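Home Organization, Evening Section
Handout 4: Small Things and the Drawers They Go In
Instructor: Ayantu Zeleke

Most of the advice you will read on small parts comes from people selling boxes. Read it with that in mind. The Umeck method, which several of you brought up on Thursday, says every loose object in a house should have a labeled home before you go to bed. I have yet to meet anyone who kept it up past February.

We will work with one toy brick and a drawer cabinet.
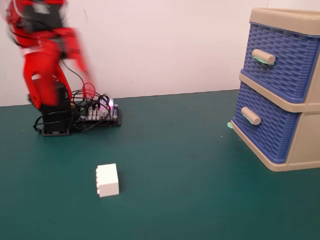

Reading time: 2 minutes

The brick is white, with four round studs down one side, and it is out on a dark green surface with a small cabinet off to the right. The cabinet has a beige frame and two blue drawers. The front of the upper one has a woven, basket-like texture, with a beige handle across it. Pretty enough. Does a woven look tell you what belongs inside? Umeck claims texture works as a label. Chepkoech Sang tried that at home with plain and patterned drawers and had to open both every time.

Terms for this week

Stray: one item away from its group.
Orphan: one item whose group is gone, or never existed.
Parking: putting a thing in the nearest drawer to get it out of sight.

The textbook (Lukumay, p. 315) treats strays and orphans the same. I think that is a mistake. A stray goes back to its group. An orphan needs a decision, and parking it puts the decision off. 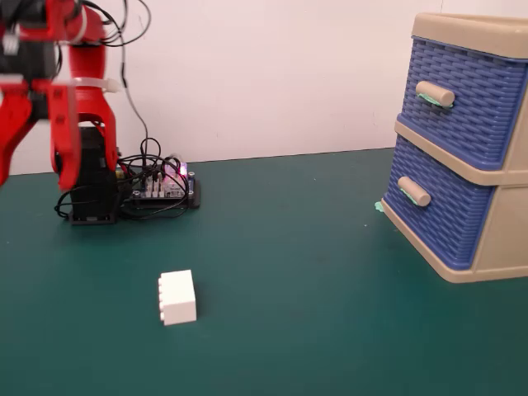
So take a single brick. If there is a bin of bricks in the next room, walk it over. If there isn't, a drawer marked BRICKS is a lot of label for one brick. Erick Koech argued for a mixed drawer, and I half agree, provided it gets emptied out now and then. The book's claim that a mixed drawer "sorts itself with use" comes with no evidence that I could find.

For next class

Pick one drawer at home. Write down which items are strays and which are orphans. Do not buy anything. Bring 700 words at most, and leave out the before-and-after photos.

Dwayne Bellamy has the spare copies of Lukumay.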